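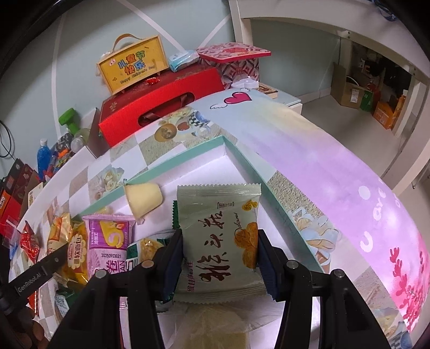 ## 4. Setting up the round timer (Priveo wall unit + ringside box)

Read section 3 first if the ring isn't up yet. Do the timer after the ropes are tensioned, before the judges' tables go out. Whole job takes 20 minutes if the cables are where they should be.

What you need:

- wall unit (big display, in the gray flight case)
- ringside box with the three buttons
- long data cable, plus the spare
- bell and hammer. Always. Even if the timer works fine
- extension reel, fully unwound

### 4.1 Mounting and power

1. Hang the wall unit on the bracket opposite the red corner. Both hooks in. Push up from below to check, it should not lift.
2. Run the data cable under the ring, out by the neutral corner, up to the timekeeper's table. Tape it down anywhere people walk.
3. Plug the cable into the port marked RING. Not the one marked AUX, same shape, does nothing.
4. Power on the wall unit first, then the box. Wait for four dashes on the display.
5. Dashes blinking = box not found. Go to 4.5.

**Caution:** don't power the wall unit off the same socket as the lighting rig. It resets when the lights come up. Happened in February during the second bout and we finished the round off Andor's stopwatch.

**Caution:** nothing wet on the timekeeper's table. Buckets and sponges stay on the corner steps.

### 4.2 Round lengths

The box keeps five programs. P1 to P3 are locked, P4 and P5 are yours.

| Program | Round | Rest | Rounds |
|---|---|---|---|
| P1 | 1:30 | 1:00 | 3 |
| P2 | 2:00 | 1:00 | 3 |
| P3 | 3:00 | 1:00 | 3 |
| P4 | set it | set it | set it |
| P5 | set it | set it | set it |

To set P4 or P5:

1. Hold MODE until the display shows P and a number.
2. Tap MODE to get to 4 or 5.
3. Tap UP for round length. Steps of 30 seconds. No down button, it wraps back to zero after the top value, so go slow.
4. Tap START once to move to rest. Same again.
5. Tap START to move to number of rounds.
6. Hold START until it beeps twice. Saved.

One beep means it did not save. Usually the rest is still at zero.

Note: the long value on UP is 600 seconds, shown as 10:00. Only good for sparring nights and open mat. Don't leave P5 on it for a show.

### 4.3 Warning sounds

Ten-second clapper is on by default. Horn at start and end of round is on by default. Turn the horn OFF for bouts, we ring the bell by hand and two sounds at once confuses the boxers and the referee.

1. Switch the box off.
2. Hold UP, switch on, keep holding till you see Snd.
3. Tap UP till it reads 1 (clapper only).
4. Hold START. Two beeps.

Sound settings survive a power cut. Programs P4 and P5 dont. Write them on the card taped inside the lid.

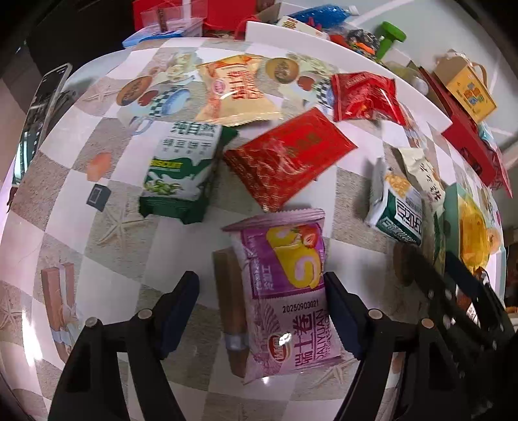

### 4.4 Test before doors

Two people. One on the box, one in the ring in the blue corner, far side from the table.

1. Select the program for the first bout on the sheet.
2. START. Check the display counts down, not up. If it counts up, tap MODE once during rest.
3. Ring person listens for the clapper. Should be clear with the house music on. Get the music on for this, a quiet hall proves nothing.
4. Press STOP mid-round. Time should freeze. START again, should carry on from the same second.
5. Hold STOP for a full reset. Back to round 1.
6. Swap in the spare cable and repeat step 2. Leave the spare under the table, coiled, end labeled.

Note: STOP is for when the referee calls time. A standing count does not stop the clock unless the referee signals it. Ask at the rules briefing, every time, the officials differ.

### 4.5 Faults

**Blinking dashes.** Cable in AUX, or the plug is only halfway in. Push till it clicks. Then the spare.

**Display dim.** Brightness wheel is on the back, lower left. Gets knocked in the case.

**Display shows E2.** Box battery low. It takes the flat 9 V kind, one cell, door on the underside. Change it between bouts, takes a minute, time is held in the wall unit.

**Display shows E7.** Switch both off, wait 24 seconds, wall unit first again. If E7 comes back, stop messing with it. Stopwatch and bell for the rest of the night. Unit goes back to Szekeres for repair.

**Clapper missing.** Snd got set to 0. See 4.3.

**Caution:** never open the wall unit at the venue. Holds a charge after unplugging.

### 4.6 Packing down

1. Box off, then wall unit.
2. Pull the tape off the cable before you coil it. Over-under, no elbow wraps.
3. Box goes in teh foam slot face up so the buttons aren't pressed in transit.
4. Bell and hammer in the same case, not with the gloves.
5. Sign the case card. Any fault, write the code and the bout number.

Keys to the Jillwood store are with Marwa Filali. Timer questions to Mỹ Thái, or Andor Pintér on show days.

Next: section 5, judges' tables and score slips.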